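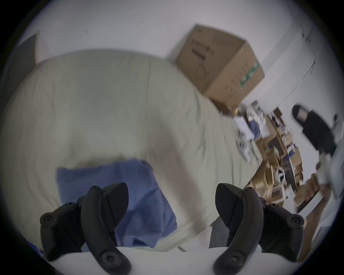
How a bed keeps you warm

A bed does not make heat. The heat comes from the person in it. A human body stays close to 37 degrees Celsius, and most bedrooms are cooler than that, so heat is always moving away from the skin. Bedding slows this movement down. Materials that do this job are called insulators.

The layers

A bed is built up in layers. At the bottom is the mattress, which holds your weight. A fitted sheet goes over it. The fitted sheet has elastic sewn into its edge, and the elastic pulls the edge in under the mattress so that the sheet stays in place when you turn over.

On top is a comforter. This is the word used in North America for a thick, filled cover – in Britain most people have a duvet, which is similar but goes inside a washable cover. Both have two sheets of fabric with filling between them. The filling may be feathers, wool or polyester fibre.

Why filling is fluffy

Air is a poor conductor, which means heat passes through it slowly. Moving air can still carry heat away, as you will notice if you lift the edge of a duvet on a cold morning. The filling holds the air in very small pockets where it can hardly move. If a duvet is squashed flat, much of the air is pushed out and it insulates less well. Shaking it lets the air back in.

Threads

Sheets are woven. Threads running along the cloth are called the warp and threads running across it are called the weft. Thread count is the number of threads, both kinds added together, in one square inch of cloth. A cotton sheet with a thread count of 200 is a normal sheet for everyday use.

Creases form when fibres are bent and held in that position. Cotton creases easily. Pulling the sheet tight at the corners removes some creases, and ironing removes more.

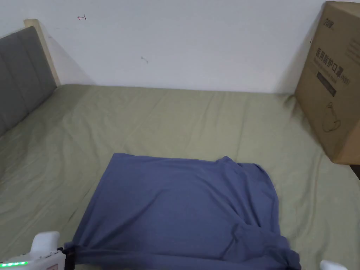 Tully wrote to ask whether a dark green sheet is warmer than a white one, as dark clothes get hotter in the sun. Colour matters in sunlight, when dark cloth takes in more of the light. Under a cover at night there is no sunlight to take in, so a green sheet and a white sheet made of the same cloth feel the same.

Washing

Skin gives off moisture and small flakes during the night, and sheets collect both. Wash them once a week. Many cotton sheets can be washed at 60 degrees, but read the care label first. The number inside the washtub symbol is the highest temperature allowed.

Something to try

Fill two jars with warm tap water and put the lids on. Wrap one in a folded towel. Leave both for half an hour, then measure the water in each with a thermometer and write down the results.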